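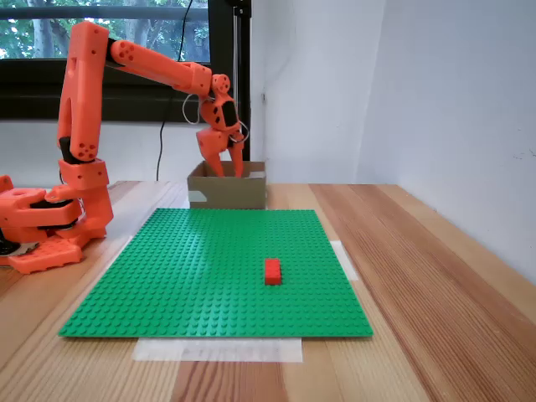

Rhydian Parri would like it known that he has never lost a parcel. He has been given other people's, he has been accused of eating one that contained cheese, and in November he drove a birthday cake to Stenimmont and back twice, but in 9 years of running the pickup counter at Ilunwood he has not lost a thing. The shop sells yarn, light bulbs and a soup he doesn't recommend. The counter is where the money is, or where it would be if anyone paid him properly. What he mostly handles is the small brown cardboard box, the kind you can leave near the back of a wooden table and forget until Easter.

"People think it's the big stuff that causes trouble," he says. "A sofa never caused me any trouble. A sofa gets picked up the same day, because the man's wife is standing on the floor at home where the sofa is supposed to be. Small boxes sit. I had one sit so long that the lady came in and said she'd moved on from it."

I ask what was in it.

"I don't ask. Beads, it sounded like."

The arrangement is simple enough. A delivery company called Wosto drops packages at Ilunwood before seven in the morning, and the people they belong to come by when they feel like it. For each one Rhydian gets a fee so small that he asked me to leave it out. ("Say it's a fee.") Last month he handed over 239 packages. The village below the shop has a population of 3550, and by his reckoning half of them have told him what they think of the opening hours.

His business partner, Hường Quách, came out of the storeroom at this point to say the hours were fine. She had picked them. She had also picked the shelving, the bell, and the rule about showing identification, which Rhydian enforces on strangers and on one cousin.

"He lets everybody else walk off with whatever they point at," she says.

"I know them."

"You knew the cheese man."

There was a pause here, and I was offered some of the soup.

The cheese, since it had come up, was a wheel of something from Wumbei, a mail-order dairy with firm ideas about refrigeration. It arrived during a warm spell. The label said to keep it cold, but the label was on the bottom. By the third day customers were asking after Rhydian's health. On the fourth, Hường moved the box out to the porch, where the wrong neighbor took it for his own, brought it home, opened it, and brought it back with a slice gone and a note.

"The note said it was very good," Rhydian says. "That's what got me. I'd been smelling it for three days and I never got any."

Wosto sent a form. The form had a box for *damaged* and a box for *missing*, and Hường checked both and wrote "a bit" beside each. They have not heard back.

She keeps a log now, in pencil, in a school notebook. Each package gets a line: the name, the shelf, and a column she calls Remarks. She let me read a page. "Rattles." "Said he'd come Saturday, didn't say which." "Rhydian sat on this." I asked him about the last one and he said it was a very low shelf.

What he does like about the work, when I push him, is the moment before the knife comes out. Most people open theirs right at the counter. They say they won't, and they put it under one arm, and they get as far as the light bulbs.

"Then they turn around and ask if I've got scissors," he says. "I keep 3 pairs. I'd sell them some, but then they'd have their own."

Hường says he leans over to look. He says he's stretching his back. A woman came in while we were arguing this out, gave her name, showed a library card, and was handed a padded envelope. She made it to the yarn.

"Scissors?" said Rhydian, already holding them out.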